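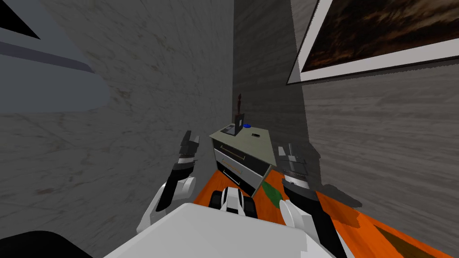 **Figure 7.1** A small bedside cabinet in a narrow corner, with gray walls on either side.

# Chapter 7: Where We Keep Our Things

When my grandmother moved to Brarlow, she brought one trunk, two chairs and a nightstand that had belonged to her aunt. The trunk went up to the attic and the chairs were given away before long, but the nightstand stayed beside her bed for the rest of her life, and I suspect that many of you could tell a story very much like it (I hope you will, in the first activity!).

In the last chapter we looked at kitchens, the busiest and most public rooms in the house. Now we turn to the bedroom, and to the small pieces of furniture people keep within arm's reach at night. For much of history most families had no such thing. Clothes hung on pegs, valuables went into a shared chest, and a candle stood wherever there was a flat spot for it. The idea that each sleeper might have a drawer of his or her own came slowly, and it came along with changes in how people thought about privacy, reading and rest.

We will lean heavily on the Gourlay household survey, in which Rocío Montoya and her students visited 644 homes and wrote down what was kept beside each bed. Their notes list 3,206 objects, from eyeglasses and prayer cards to a jar of buttons, and they are a pleasure to read.

**Before you read**

- What do you keep closest to your bed, and how long has it been there?
- Ask an older relative the same question about the room they slept in as a child.

## 7.1 From Chest to Drawer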